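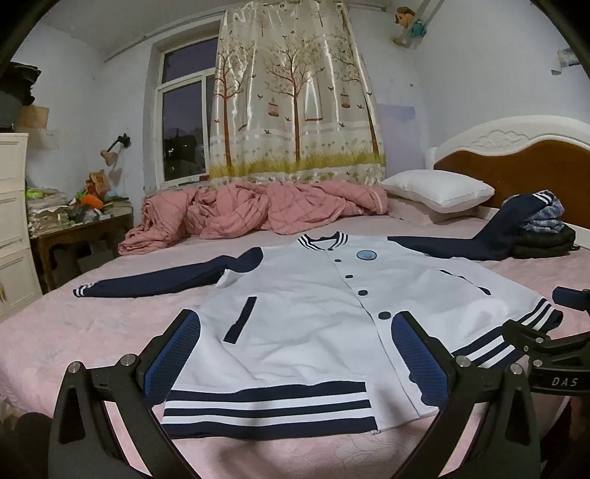

White varsity-style jacket with navy sleeves and striped cuffs.

Callville Clothing Swap: your questions answered

When is the next swap?
The next one is in February, at the Girnthorpe Street hall. We'd love to run them every month, but the hall is a popular spot (the ballroom dancers got in first!) and we're grateful for the Saturdays we can get.

How many things can I bring?
Up to 6 pieces per person, please. We used to have no limit at all, which was lovely until somebody's whole garage arrived. You'll get a token for each piece we accept, and each token is good for one item off the racks.

What sort of condition do things need to be in?
Clean, and the sort of thing you'd happily hand to a good friend. A missing button is fine if you pin a note on it, as there's always someone who enjoys a bit of mending in front of the telly. We can't take underwear, swimmers or single socks, however nice the colour.

Do you take jackets and coats?
Yes please, all year round! A heavy winter coat counts as 2 pieces and earns you 2 tokens. Bomber and varsity styles count as one. Do go through the pockets before you leave home.

Is there anything for kids?
There is, on the low racks near the kitchen, sorted by size as best we can manage. School uniforms have their own table.

What if I don't use all my tokens?
Pop them in your purse and bring them along next time. They don't expire, and we still see the old green ones from our Rirolach Road days.

Where can I park?
The Peng Street car park is 200 metres from the door, and there's a bit of kerb out the front for dropping off heavy bags. The 330 bus stops right across the road.

Page last updated Dec 19, 2021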